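Feltville Mug Cell: Frequently Asked Questions

Kept by Rangi Doolan for anyone who has the bench this week. If your question isn't listed, ask Digby Kingi, and bring the question written down. He will only ask you to repeat it.

What does the cell do?

It hangs enamel mugs on a mug tree. A grown adult does this without waking up properly. The arm needs a calibrated camera, a multi-fingered hand, a clear loop of cable and someone standing near the stop button.

How do I start it in the morning?

Stop button in, power on, wait for the arm controller to finish talking to itself, then stop button out. Home the arm before you home the hand. Doing it the other way round curls the fingers while the wrist is still traveling, and we have already bought one replacement fingertip.

Do I need to recalibrate the camera every day?

No. Run the quick check. If the reported error is under 2 mm, leave it alone. If it's over, wipe the lens and run the check again before you touch anything else. Most of January's "calibration drift" was a thumbprint.

The camera module sits on top of the arm near the wrist, where everyone is tempted to use it as a handle. Please use anything else.

How much slack should the cable have?

Enough for the wrist to turn fully both ways without the cable going tight, and no more. Jog the wrist slowly to each limit and watch the loop as it goes. If it pulls straight, stop and feed some through. If it sags far enough to catch a mug handle, take some back. Cable ties are in the Natenance drawer, filed under "misc," along with everything else.

Why does it keep missing the peg?

Usually the tree has moved. Its round base slides when bumped, and it gets bumped by people who are certain they didn't bump it. Put it back on its mark, then run one mug at quarter speed with your hand by the stop button. Watch the angle of the mug as it comes up to the post — if the handle arrives low, re-teach the approach point and leave the grasp alone. 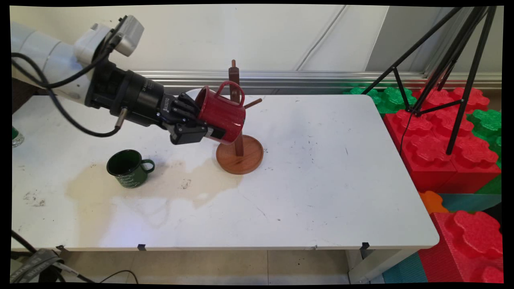
What grip setting should I use?

Start at grip level 4. Level 5 is for the heavier mugs and for people who enjoy the sound of enamel. If a mug slips at 4, look at the finger pads first. They pick up grease and stop gripping long before they look dirty. Wipe them with a damp cloth, let them dry, and try again.

Can I use chipped mugs?

Yes. A small chip doesn't bother the hand. Retire a mug when the chip has a sharp edge, as it will cut the pads, and the pads cost more than the mug.

Should I clean the table?

The stain has seniority and may stay. Crumbs, grit and liquid may not. Wipe the work area at the end of each shift, and keep the cloth away from the joints of the hand.

When are the finger pads due for replacement?

Every 300 cycles, or sooner if you can see wear. Write the count in the log. "Lots" is not a count — you know who you are.

The hand has frozen around a mug. Now what?

Press stop. Don't pull the mug. Support it from below with one hand and use the release command on the pendant. If nothing opens, power down the hand only and wait for the fingers to relax. If they still won't let go, call Digby and keep holding the mug.

Who do I call for parts?

Cliltico for the arm, the Kingi workshop for pads and brackets. Have the serial number ready for the first. For the second, have the old part.

Page last updated 6 Nov 2025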